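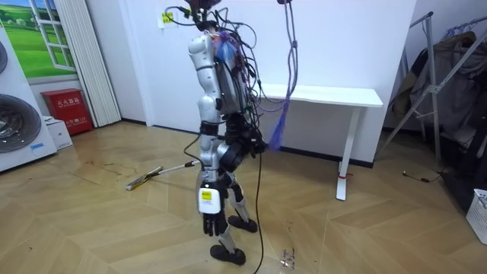 生活文化論 第3回配布資料
床の模様と目の錯覚、ついでに見積書の読み方

1. 用語の整理
ヘリンボーンとシェブロンは、住宅展示場でもよく取り違えられる。ヘリンボーンは長方形の板の端を隣の板の側面に突き当てる張り方。シェブロンは板の端を斜めに切り、山の頂点を一直線にそろえる張り方。期末レポートで「ギザギザの床」と書いた人が前年度は17人いた。気持ちはわかるが、点は出ない。

2. 費用の話
斜めに切れば端材が出る。架空ではない財布から出ていくのは、その端材の代金である。演習で使うトロルニヴィエ社(Trornivier)の見積書では、材料費より「調整費」の行のほうが立派に見える。内訳を2行以内で要約しておくこと。
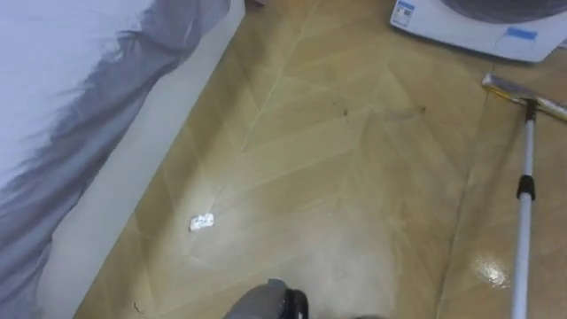
3. 方向性と家具
模様に向きがある床では、家具の置き方が部屋の印象を左右する。V字の先が指すほうへ、人の目はつい流れる。ベッドの白い側板のようにまっすぐ床に接する線が一本あると、継ぎ目のV字との角度の差がよく目立つ。グレーの布がしわを寄せて垂れているあたりは、どの角度とも争わないので気楽なものだ。設計者が図面に布のしわを描かないのは、惜しいことだと思う。

課題
自宅の床を観察し、張り方の名称と判断の根拠を書く。畳の人は畳でよい。絨毯の人は、めくる前に家族の許可を取ること。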